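About Plandargate

Plandargate is a small after-school club for children who like making things and have too many things already. We take kids from seven up, we work with yarn, scrap fabric and whatever toys come through the door, and we make no promises about creativity. Plenty of places will tell you that a craft class improves math scores or builds leaders. We have read those brochures too. We'd like to see the evidence.

Trinidad Lacson started the club in her front room with 3 students and a bag of leftover cotton. She had sat through one too many workshops where every child went home with the same felt owl, mostly glued by an adult. Her rule was that a kid should choose the materials and live with the choice. It's still the rule, and it still produces some very odd objects.

We now have 57 students enrolled and groups of no more than 15. Jianhua Yu teaches crochet and hand sewing. Precious Dalisay runs the sorting and mending sessions, and Rommel Yap answers the phone, keeps the books and will tell you plainly if he thinks your child would rather be playing soccer. 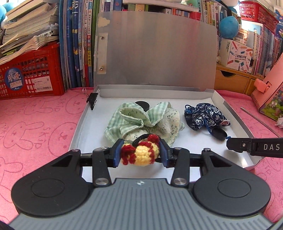 Crochet comes first for most new students. Jianhua starts them on something small and round, in two colors, so they have to learn how to change yarn early. Parents sometimes ask when the "real project" begins. That is the real project. A lopsided ball with a stripe in it teaches tension and counting, and a child who can't finish one isn't ready for a sweater, whatever the kit box says about beginners.

We are doubtful about kits in general. We tried one from a supplier called Clamar a while back, and the instructions skipped a whole round. Half the group thought they had done something wrong. Since then we buy plain yarn and write our own patterns, which have mistakes in them as well, but at least we can fix those by the next afternoon.

Fabric is mostly scraps. Gingham and small florals turn up constantly, probably because everybody's aunt has sewn curtains at some point. We don't iron it all into neat squares beforehand. Children can learn a fair amount from a crumpled piece of cloth, including how much of it is too frayed to use.
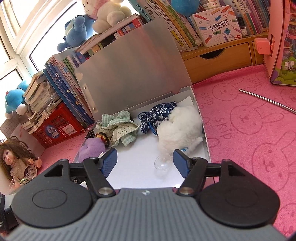
Precious takes a hard line on storage. She doesn't believe in the big matching-bin makeovers you see online, and she has asked several of the people who love them what the shelves looked like in March. Her method is a shallow open box per group of things, soft toys with soft toys where possible, and a drawstring pouch for anything tiny. Books stay where a child can reach them. If a box overflows, something leaves. The students decide what, and they argue about it, and the plush animals nearly always win.

Mending is taught the same way. We won't tell you that a repaired toy is better than a new one. Sometimes it's worse, and the child can see that it's worse, and keeps it anyway.

We hold no awards. There was a certificate on offer from an outfit named Engebretsen, but the only requirement seemed to be the fee, so we passed. Membership costs 874 pesos a month, materials included. There is no registration charge and no uniform. If your child wants to stop halfway through the month, call Rommel and he'll work out what you're owed.

Visitors can come any afternoon after four. Bring a toy that needs a seam closed and stay for the session, then make up your own mind.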